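Drimideo Vurkthorpe Arm Kit: set-up guide
Section 6. Hand controllers and wrist camera

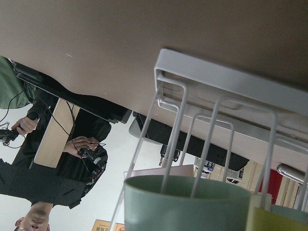 Do this section after the arm is bolted down and the base has passed its self-check (Section 5). Allow 20 minutes first time, less after that.

What you need
Both hand controllers, with leads
Wrist camera lead, the short one
Jaluvik control software, already installed
A cup rack and a light cup for practice. No glass.

6.1 Connecting
1. Arm power OFF at the wall. Check the lamp on the base is out.
2. Plug left controller into port L, right into port R. Swapped leads will still connect, the arm just mirrors you. Confusing.
3. Leave slack in both leads. You should be able to lift both hands to shoulder height without a tug at either end.
4. Clip spare cable to the bench leg with the ties supplied. Not to the arm.
5. Plug in the wrist camera. Push till it clicks.
6. Power on. Wait for the steady green lamp. Flashing green means wait longer.

CAUTION: reach of the arm is nearly 1,550 mm from the centre of the base with the long gripper fitted. Stand outside it. Keep sleeves, lanyards and hair away from the wrist joint.

6.2 Wrist view
1. Open Jaluvik, choose Camera, then Wrist.
2. Picture may come up tilted or fully upside down depending how the wrist is parked. Normal. Don't remount the camera.
3. If you want it level, press Home and let the wrist come round by itself. Never turn it by hand with power on.
4. Blank picture: reseat the lead, then restart Jaluvik.

6.3 First practice, cup and rack
1. Set speed to Low.
2. Fix the rack firmly. A loose rack will move when the gripper touches it and you will chase it about.
3. Hang the cup on it, open side facing the gripper.
4. Squeeze and hold both triggers to go live. Let go of either one and the arm stops.
5. Bring the gripper in slowly, watching the cup and not the screen for the first few goes.
6. Close gently, lift clear of the rods, pause, put it back.
7. Release triggers before you lay the controllers down.

Note: wire rods are thin and easy to miss in the wrist view. Come in along the rods, not accross them.

Note: if the arm shudders near a rod, release, back off, try again from further out.

6.4 Fault codes
399 Controller lead not seated. Power off, refit, power on.
402 Wrist camera not found. See 6.2 step 4.
411 Triggers held during start up. Let go and wiat for green.

Any other code, write it down before switching off and send it to Henao support with the serial number from under the base.

Next: Section 7, saving and replaying a move.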